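### 3.2 Interview setting and recall of household spending

Draft, VD to check numbers w/ Kwaku before we send.

We ran 32 interviews on how people remember small purchases (bread, bus fare, phone credit, stuff under 500 in local money). Same script each time, written by Adjoa Kpodo and cut down after the pilot in Fiadzo. Pilot version was too long, people got tired by the savings block and started giving round numbers. Cut nine items. Better.

Seating was kept simple. Table, chairs, participant across from the interviewer. Participants could keep their own things on the table, phone included, but we asked them not to open payment apps until part B. Most didn't. Two did, kept in the sample, flagged in the Biketti file.

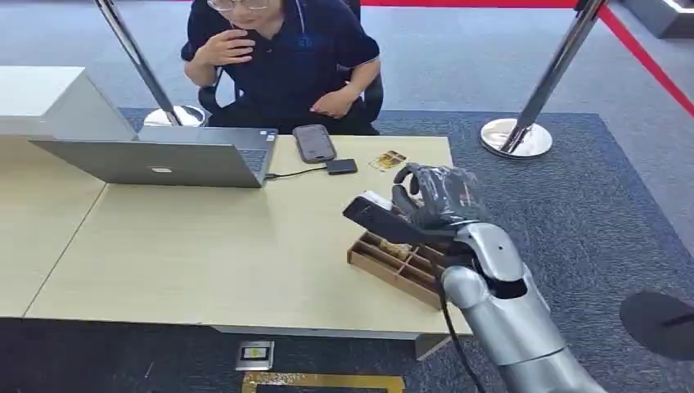

Part A is free recall, past week, no prompts. Part B repeats the same week with category prompts (food, transport, gifts, repairs). Part C lets them look at records. We compare A to C and B to C seperately. Gap between A and C is the main outcome. Gifts were the worst category by far, people either forget them or don't think of them as spending at all. Ackah argues this is a wording problem and she may be right, the word "gift" sounds like birthdays. "Money you gave to someone" did better in the December round but that round was small.

Coding was done in Skolline by two coders, Ayuba Sulemana and Wumpini Ackah, working apart. Disagreements were talked through, and Valter Dalen settled what was left. Almost all of them were about loans between relatives: is it spending, is it saving, is it neither. We ended up with its own code for this (L2), see appendix.

One weak point: the order of A, B and C was fixed. So by the time people got to B they had already warmed up, and some of the gain from prompts is likely just that. A split order would of fixed it, we did not have the sample for it. Section 5 comes back to this.

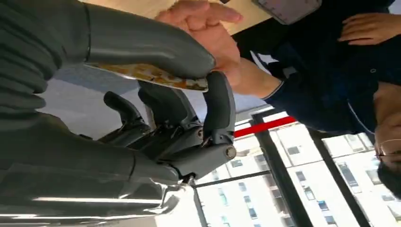

**Figure 2.** Robotic hand, close up, with a person's fingers around one fingertip.

Pay was flat, 100 per person, given at the start so nobody felt they had to finish. All but one finished. Her part A answers are used, B and C are blank.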